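gunbridge kitchen notes
@gunbridgekitchen

1/ Spent the evening on the plastic bowls and cups. We have had the same mixed set for years and it has never had a proper place. A few notes in case you have the same problem.

2/ The cupboard shelf is 300 mm deep and 845 mm wide. That sounds like plenty until you put the bowls in side by side. They use up the whole width and there is a lot of air above them.

3/ I had a look at the Nomska shelf risers first. They are fine, but a set costs 40 dollars with shipping and I didn't want more plastic to hold the plastic. So stacking it is.

4/ First rule: take everything out and put it on a table with a cloth on it. Plastic slides around on a bare top, and the dark green cloth makes it easy to see what you have.

5/ Second rule: sort by how the things fit, and forget the color. Ours came from different packs, so two bowls that look like a pair may not nest at all. You have to try them.

6/ Stacks in progress, green at the bottom and blue on top of it:
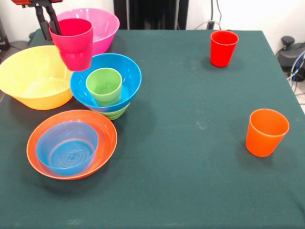
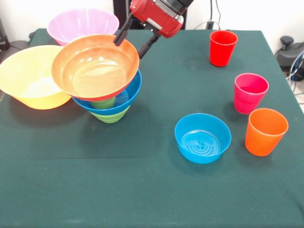
7/ Wide shallow bowls are the awkward ones. They can go on top of a stack, but then the stack is top-heavy and you have to lift it off every time you want anything under it. I would give a shallow bowl its own spot with something small inside.

8/ Cups go inside bowls. A cup standing in a bowl takes no extra shelf, only height, and our shelf has height to spare.

9/ Don't push anything down hard. Cups with straight sides will stick if you do. If one is stuck, run warm water over the outer one and twist - no knives.

10/ Someone asked about lids. Ours are from an old Prusum box and most of them fit nothing we own. The ones that fit stand upright in a dish rack at the side of the shelf. The rest are going to the swap table in July.

11/ Time taken: 40 minutes, including wiping the shelf. Drawer with the measuring spoons is next, and I will start a new thread for that one.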